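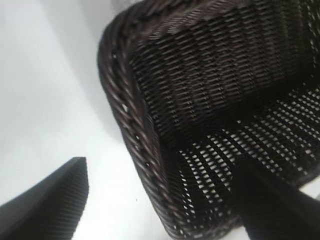

Bognár wrote to us after the first version of this guide that his gripper closed too early on every wicker rim, and he asked for slower values. The steps are now changed for this.

Reading time: 2 min

4.3 Setting the grip for woven baskets

1. Switch off the arm and check that both fingers are tight on the Nustetti mount.
2. Switch on. In the Civside panel, set the closing speed to 1,000.
3. Move the open fingers to the basket, one on each side of the rim.
4. Close in small steps. Stop when both fingers touch.
5. Save the position in slot 9.

Note: A braided rim is not even. Repeat step 4 at another place of the rim.

CAUTION: Do not go over 2,000. Keep your hands away from the fingers while the arm has power.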